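Ticket: Handheld gripper, fingers stop closing evenly on soft stuff
Project: Pluvton gripper, home build
Status: Open, then solved (see bottom)
Category: Mechanical / firmware

Opening this one myself because I know I'll forget what I tried if I don't write it down, and maybe somebody else with the same build will save an evening.

Setup first. It's the handheld version of the Pluvton gripper, printed fingers, one servo in the grip, Malten driver board, firmware straight from the project page with only the finger travel changed. I built it in August on the bench at the Undedden shared workshop and then took it home, so all the testing below happened in my spare room with whatever laundry was lying around. It behaved great on hard things. Mugs, tape rolls, a block of scrap pine, no complaints at all.

The trouble is fabric. When I close on a fold of cloth, one finger gets there first and sort of shoves the material over toward the other one, and then the whole lot either slides out or ends up pinched way off center. It gets worse the longer I use it. Cold start, fine. Half an hour in, ugh.

What I tried, in order:

Swapped the servo horn. I was sure it was slipping on the spline (it was on my first build, so naturally I blamed it again). New horn, thread locker on the center screw. No change.

Re-ran the calibration. The firmware wants 2,000 as the closed value on this servo, and mine was already there. I nudged it up and down a bit and all I got was a louder servo, so I put it back.

Changed the power supply. I'd been running off a cheap battery pack and figured the voltage was sagging once it warmed up. Borrowed the Howells bench supply from the workshop, same result. Gave it back, apologized for the cable.

After that I quit guessing and just did a lot of pickups on the pile, slowly, watching the fingers and leaving the cloth to do whatever it wanted. Thin dark fabric on top of a fluffy blanket is my worst case, so that's mostly what I stuck with.
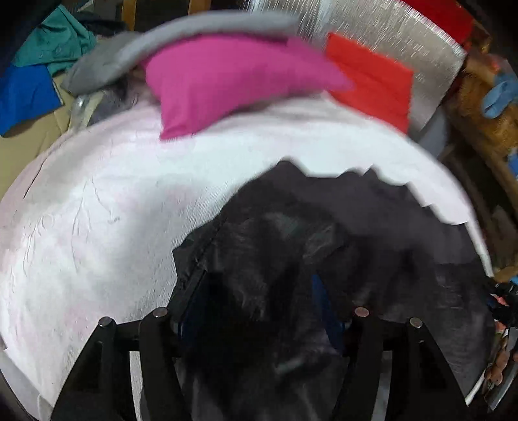
Going slow was the trick, because at full speed the whole close is over before you can see a thing. At a crawl I could feel a little click through the grip partway into the travel, always on the right side. I unplugged the servo and worked the linkage by hand and there it was again! So not electrical, which made me feel pretty silly about the bench supply.

Took the housing apart on the kitchen table. The bushing on the right link had walked out of its seat far enough to rub on the inside of the shell. With nothing between the fingers it clears, but put a bit of side load on it and it catches, the right link lags, and the left finger wins the race. My guess on the "gets worse when warm" part is that the shell softens up near the servo and lets the bushing wander more. I haven't proved that and I'm not going to sit there with a thermometer.

Fix so far: pressed the bushing back in, put one thin washer behind it, and shaved a hair off the inside of the shell with a craft knife. I also dropped the closing speed to 33 in the config, which the cloth seems to like a lot better anyway. You lose the nice snappy feel. I can live with it.

Update, same evening: ran it through the laundry again for two hours with a break for dinner. No click, both fingers meeting where they should. Fluffy fabric still sheds little hairs into the pivots, so I've been blowing those out with a bulb blower whenever I stop. Don't oil them, I did that on the old build and it turned into gray paste.

Update 2: one more slip, on a slick lining material, but that was plain lack of grip and the linkage felt fine. I'll open a separate ticket for finger pads. If anybody has a rubber they like that doesn't leave marks on light fabric, please drop it in there.

Still to do: reprint the right half of the shell with a deeper bushing seat. I've edited the part already and will upload it to the Pluvton files page once I've checked that it fits. If you've got the older shell and you feel that click, pull the servo plug and move the links by hand before you buy anything.

Marking this solved. Will reopen if the washer works loose.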